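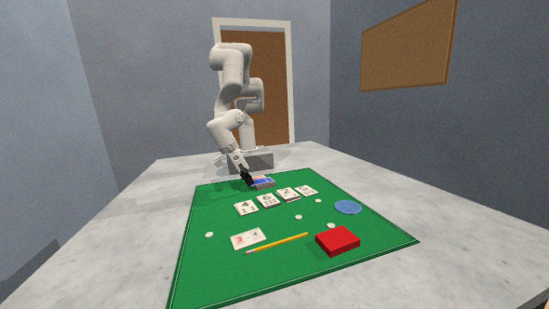

Figure 3 – Rendu de synthèse : bras articulé blanc monté sur un socle gris, au-dessus d'un tapis vert garni de cartes et de petits objets.

Publié en décembre – par la cellule de recherche Solley

4. Coût de règlement et délai de finalité sur les canaux Sivotach

4.1. Cadre de mesure

La section précédente a établi que le débit nominal d'un registre distribué ne suffit pas à caractériser son aptitude au paiement de détail. Nous examinons à présent deux grandeurs complémentaires : le coût marginal de règlement, supporté par le commerçant au moment de la fermeture d'un canal, et le délai de finalité, défini comme l'intervalle entre la diffusion de la transaction de clôture et son inscription à une profondeur jugée irréversible par le protocole.

Les mesures portent sur 136 canaux bilatéraux ouverts sur le réseau d'essai Sivotach. Chaque canal relie un terminal marchand à un nœud de liquidité exploité sous le client Fera. Les montants sont libellés en unités de compte internes et ne font l'objet d'aucune conversion en monnaie ayant cours légal, ce qui écarte l'effet de la volatilité du change mais limite la portée des résultats pour un commerçant qui convertit ses recettes chaque jour.

Au total, 4 000 paiements ont été émis. Ceux dont l'acheminement a échoué avant le verrouillage des fonds sont exclus du calcul du coût, mais conservés dans celui du taux d'échec. Les paiements verrouillés puis expirés sont traités comme des règlements à part entière – le dénouement sur la chaîne principale mobilise en effet les mêmes ressources.

4.2. Politique de clôture

Trois politiques sont comparées. La première ferme le canal dès que le solde du commerçant atteint un seuil fixe. La deuxième, dite périodique, impose une clôture tous les 14 jours quel que soit le solde. La troisième reprend l'heuristique Fujimoto, qui diffère la clôture tant que les frais observés sur la chaîne principale dépassent leur médiane glissante.

Le seuil fixe présente un défaut connu : il concentre les clôtures dans les périodes de forte activité commerciale, lesquelles coïncident souvent avec une hausse des frais. La politique périodique lisse cette charge au prix d'une immobilisation plus longue des fonds. L'heuristique Fujimoto réduit le coût moyen, mais allonge la queue de distribution du délai. Sur 13 canaux, la clôture a été reportée jusqu'à la limite contractuelle, de sorte que le règlement a eu lieu dans des conditions de frais moins favorables que celles du premier refus.

4.3. Discussion

L'écart entre coût moyen et coût extrême constitue à notre sens le résultat principal. Un prestataire de paiement qui mutualise un grand nombre de canaux peut raisonner sur la moyenne. Un commerçant isolé, titulaire d'un ou deux canaux, est exposé à la queue de distribution et devrait préférer la politique périodique, même lorsque son coût moyen est supérieur.

Nous n'avons pas modélisé le comportement stratégique du nœud de liquidité. Dans la configuration retenue, celui-ci applique un barème constant ; un opérateur réel ajusterait ses commissions à la demande de capacité entrante. La prise en compte de cet ajustement suppose une formulation en jeu répété, abordée en annexe B pour le cas à deux nœuds.

Enfin, les délais rapportés dépendent du paramètre de profondeur retenu par Sivotach. Une profondeur moindre abaisserait mécaniquement le délai de finalité, avec un risque accru de réorganisation que nos données ne permettent pas d'estimer – aucune réorganisation n'a été relevée au cours de l'essai.

Commentaires

hashlent : Les paiements expirés comptés comme des règlements, cela gonfle le coût de la politique à seuil. Avez-vous la version sans ?

m_orvault : Le choix du barème constant me gêne. Chez nous les commissions bougent plusieurs fois par jour, la comparaison entre politiques ne tiendrait pas forcément.

registre22 : L'annexe B est-elle disponible séparément ? Le lien de la version précédente ne répond plus.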